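okay I walked across my whole city yesterday, end to end, and my calves have asked me to tell you all about it. thread

1/ Some background. I've lived in Sellivholm for 14 years and I could draw you the bus map from memory, but I'd never walked the thing. North edge to south edge. It's 19 miles if you don't get cute with the route. I got cute with the route.

2/ Rules I made up at the kitchen table: no buses, no rides, no phone map unless I was truly lost, and I had to eat at least one thing I'd never eaten before. I also said no headphones and I broke that one before breakfast.

3/ Started at the Prurenley end, where the 263 bus turns around. I have ridden that bus so many times half asleep and I did not know there's a creek back there!! A real creek, with ducks! It goes under the turnaround and comes out by the tire shop like it's no big deal.

4/ Shoes. People always ask about shoes. I wore my old gray sneakers with the thin soles because I didn't trust the new ones over that kind of distance. Two pairs of socks, thin ones under thick ones. One blister, left heel, and I blame the hill on mile six for it (going down, never going up).

5/ Breakfast was at Bognár, the bakery with the green awning. I always get the plain roll there. Rules are rules, so I got the poppy seed thing that looks like a snail. Oh my gosh. I have wasted 14 years on the plain roll. I bought a second one for my pocket and it was flat by noon and I ate it anyway.

6/ Something I didn't expect is how fast neighborhoods change on foot. On the bus it's all one long blur of storefronts. Walking, you cross one street and the porches are suddenly all different, people have tomatoes out front instead of roses, the dogs get bigger. I'm serious about the dogs.

7/ Also you learn how the city treats you when you're not in a car. There's a stretch past the rail yard where the sidewalk just quits. You're walking along, it's fine, and then it's gravel and a guardrail for half a mile. I wrote to the city about that stretch in April and got a form letter thanking me for my interest in parks.

8/ And then other places are so wide and open you feel like you should be in a parade. Ground underfoot changes all day long and my feet noticed every bit of it: speckled concrete in big slabs, then worn white crosswalk stripes and those tan six-sided pavers at the corner.

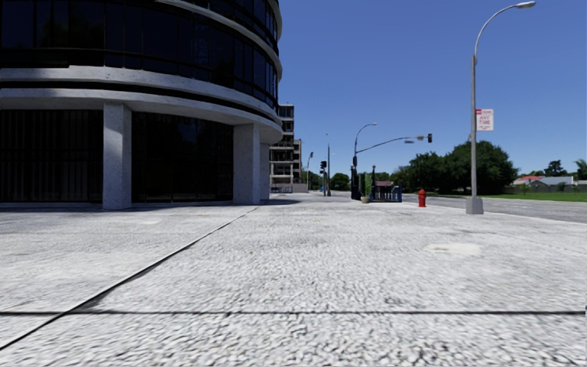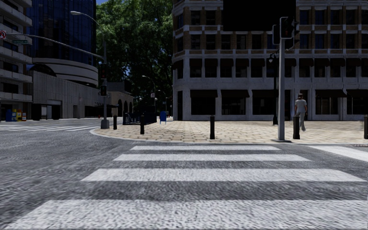
9/ LUNCH. I had a whole plan for lunch and the place was closed for a family wedding (congrats to them!) so I ended up on a bench with a gas station egg salad sandwich and a bag of Dudiment chips, the vinegar kind. Best chips of my life. Hunger is a heck of a seasoning but I'm pretty sure they're also just good.

10/ Afternoon was the hard part. From mile eleven to mile fourteen my brain turned into soup. I sang the same two lines of a jingle over and over. I had long thoughts about mailboxes. I considered the bus, I will admit that, one pulled up right next to me and opened its doors and everything.

11/ What got me through was picking little targets. To the blue house. To the church sign. To the guy washing his truck. He waved! I waved back way too hard.

12/ South side surprised me most. I always thought of it as warehouses, and it is, but there are these tiny gardens squeezed in along the fences, beans and sunflowers and one very serious scarecrow in a necktie.

13/ Hit the south edge just before seven. There's no marker or anything, only a sign for the next town over and a ditch. I touched the sign. I sat down in the grass for a good long while and ate the last of the chips.

14/ Bus home took under an hour. I can't tell you how rude that felt.

15/ Would I do it again? Yes, in the fall, east to west this time, which I think is shorter but has that awful bridge. Drop your snack ideas below because I'm making a list, and if you know a bathroom on the east side that's open to regular people please, please tell me.

3 min read
263 shares
19 comments

Top comments

the poppy seed snail is elite, welcome, what took you so long

Rail yard stretch is the WORST. I push a stroller through there. Got the same parks letter, lol

library on the east side has bathrooms and a water fountain that's really cold, you're welcome

Two pairs of socks in that heat?? respect

Need a photo of the scarecrow or I don't believe you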